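4. Furniture Finish and User Comfort in Shared Workrooms

4.1 Sites and respondents

The survey was carried out in four buildings with shared workrooms: Plurcombe, Erkov, Kragh and Zernden. All four had replaced their furniture within the previous decade, and all four assign rooms by the day, so that most users sit at a different table each time they visit. Questionnaires were handed to 379 registered users, and 279 were returned in usable form. Returns were lowest at Kragh, where the survey period overlapped with a change in opening hours.

Respondents rated lighting, noise, air quality, seating and work surface on a five-point scale. A final open question asked what they would change first. Written answers were coded separately by two readers, and differences were settled by discussion. A short follow-up was planned for December but was limited to Plurcombe and Zernden for reasons of cost.

4.2 Surface tone

Earlier guidance in the participating buildings favored dark tabletops, mainly on the grounds that they hide wear. Users did not share this preference. Dark tops were linked in the written answers with eye strain when reading from white paper, and with fingerprints. Pure white tops drew complaints of glare, particularly in rooms with south-facing windows. Ratings were highest for tops in the cream and pale gray range, and this held at every site except Erkov, where the number of pale tables was too small to allow a comparison.

It should be noted that tone and age of furniture are partly confounded. The pale tables were, as a rule, the newer ones. Respondents may have been rating condition as much as color, and the results in this section should be read with that limit in mind.

Figure 4(a). Large rectangular table with cream-colored top, Plurcombe.

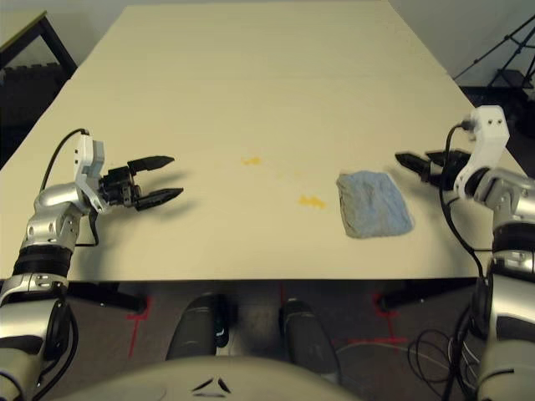
4.3 Table size and joined tops

Large tables were rated well by people working in pairs and poorly by people working alone. Solitary users described them as hard to claim: a person who spreads papers over one end still feels obliged to make room for a stranger at the other. Several asked for smaller tables along the walls. Eskildsen, in her internal review of the Kragh workrooms, had reached a similar view from booking records alone, which showed large rooms standing reserved by single users for whole afternoons.

A related matter is the use of tops made from more than one panel. Joined tops are cheaper to move through narrow doors and can be replaced in part. Their drawback is the seam. Users who write by hand mentioned it more often than users who type, and cleaning staff at Zernden reported that crumbs and dust collect along the joint. Even a faint seam was remarked upon where it crossed the area in front of a seat - less so where it lay toward the far side.

Facility managers took a more relaxed view. In their interviews the seam was treated as a minor issue next to delivery cost, and none had received a formal complaint about it.

Figure 4(b). Cream-colored top of two joined panels, with faint seam, Plurcombe. 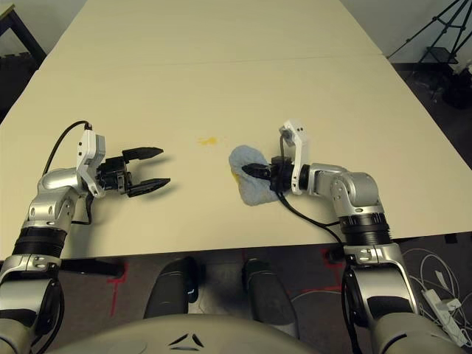 4.4 Lighting and seating

Lighting was the strongest single source of dissatisfaction. In 20 of the written answers it was the only subject raised. Most of these concerned ceiling fixtures that could not be dimmed by the user. Seating complaints were more scattered and dealt mostly with armrests that would not pass under the table edge.

The authors thank Bergþóra Eskildsen for access to the Kragh booking records and for her comments on the draft.

Version of record 2022-06-12
Shares 4 | Comments 0
Contact the editorial office | Copyright the authors | Back to top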